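Visit report: Ernura manipulation group, Plerdale site

The Plerdale building houses the part of Ernura that works on learning from demonstration. Visitors were admitted in November for an afternoon, beginning with a short talk at 2 p.m. and ending in the evaluation room. I attended for the results on thin, rigid disposables, a class of object that our own group has handled badly for two years.

The method is called Trusar. Demonstrations are recorded with hand-held grippers fitted with cameras, in ordinary homes, and a policy is trained on the recordings with no robot data at all. The training set for the lid task holds 520 demonstrations. The operator picks up the lid of a disposable bowl, reorients it and puts it on the bowl. Clutter on the table is left as found, which the group regards as a condition of the method.

Lids are awkward for several reasons. The rim is thin, the face is wide, and once the lid is raised it can block much of the view from the gripper. In one of the recordings we were shown, the lid stands upright with one finger on each side of its left rim, and the bowl is partly hidden behind it.

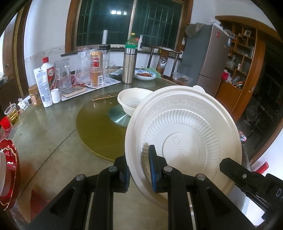 Grasp phase and alignment phase

Trusar divides each demonstration into two phases, and the division is the main point of the work. In the grasp phase the policy sees the full view. In the alignment phase it receives the full view plus a crop centered on the rim, and it predicts the angle of the lid relative to the table as an auxiliary output. The phase boundary is found from finger width and does not need hand labels.

The angle output is the part I had doubts about beforehand. Lids of this kind carry embossed bands and ribs, and low-contrast relief on an off-white surface is a poor visual feature under room lighting. The group's answer is that the relief is not used much. When they blurred the center of the lid in the input, the angle error barely changed. When they blurred the rim, it rose sharply. Tabs on the rim seem to help as well, although this was not tested separately.

Results were given for a baseline without the crop and for the full method. On lids seen in training, the baseline failed in 20 percent of trials and Trusar in 10 percent. On unseen lids both did worse, and the gap between them narrowed. The evaluation used 6 tables, which is a small number for any claim about backgrounds. Patterned and reflective tops were included. The speaker said failures on those were mostly in the grasp phase, where a highlight near the rim shifted the predicted contact point.

Most of the questions concerned tilt. A steeply tilted lid appears as a narrow oval, and two quite different wrist poses can produce nearly the same outline. The group resolves this by feeding in a short history of frames. No ablation of the history length was presented, and I would have liked one.

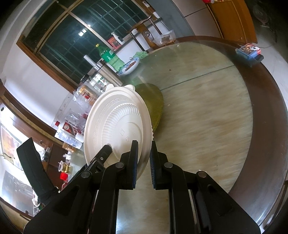 Hettiarachchi asked whether the angle output was still needed once the frame history was in place, given that both address the same ambiguity. The reply was that removing it slowed training but left the final success rate close to unchanged on seen lids. For unseen lids the comparison has not been run.

The evaluation room had a single arm running the policy on a loop. Resets were done by hand between trials. The group expects to release the training code before the recordings, as the recordings were made in homes and have to be reviewed first.

For our purposes the rim crop is the item worth trying. It adds little computation and can be applied to the data we already have. The phase boundary from finger width will need retuning, as our fingers are wider and the pads softer.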